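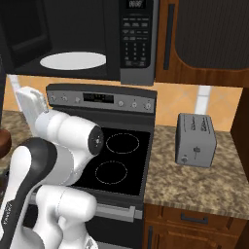 Microwave over the range, wooden cabinet alongside.

Review: Sturkov 301 hot-wire foam cutter for model making

I make site and massing models for small architecture practices, and now and then for exhibitions. Most of that work is in blue foam, so the cutter gets more use than anything else on the bench. The Sturkov 301 replaced an older Custix that had a bent arm and a transformer that buzzed. I have used it since April, mainly on a long run of blocks for the Aravena housing study and then on the terrain base for Cliltmont, a hillside scheme with a lot of awkward contours.

The 301 costs £335 with the straight fence and one spool of wire. The angle guide is extra, and so is the circle pin. I think the angle guide should come in the box at this price.

Setting up is simple. The arm bolts to the table with two hex screws, the wire runs from a small drum underneath up to a sprung hook, and you turn a knob until it stops sagging. The printed instructions are poor. They show the drum the wrong way round in one drawing, and I lost half an hour to that. Wind the wire clockwise, seen from below.

The table is white laminate on a steel tray. It is flat, and foam slides well on it. There is a printed grid, but the lines nearest the wire have already started to rub off, so I have stopped relying on them and measure from the fence.
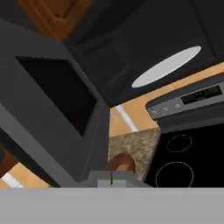 Page last changed: April, fence section rewritten

Heat control is the best part. The dial is stepped and numbered, and the same number gives the same cut from one day to the next, which I could never say of the Custix. I use 4 for ordinary blue foam and go one lower for the fine white sort. Too much heat leaves a wide, glassy groove and blocks come out undersized. At the right setting the faces are clean enough to glue without sanding.

The fence is less good. It locks at the front only, and the back end can drift if you lean on it. For the Aravena blocks, where every piece had to match, I put a small clamp on the back and had no more trouble. With the clamp on I cut around 2,000 blocks and the last ones stacked level with the first.

For Cliltmont I took the fence off and cut the contours freehand, following paper templates pinned to the sheet. The throat is deep enough for the half sheets I buy. Tight inside corners are still a matter of practice – if you stop moving, the wire goes on melting and you get a round hole where the corner should be. A foot switch would help, and there is a socket for one at the back, but Sturkov had none in stock when I asked.

Wire breaks less often than it did on the old machine. Spare spools are cheap, and you can change the wire without taking anything apart. Let it cool first.

Use it with a window open or an extractor running, whatever the leaflet says about low fumes. The smell hangs about in a small room.

Things I would change: a fence that locks at both ends, a longer mains lead, and a grid that doesn't wear away. The Custix had a nicer angle guide and a slightly bigger table, and if yours still runs well I would not rush to replace it. For anyone buying a first cutter for studio work, I would choose the 301 and put a clamp in the same order.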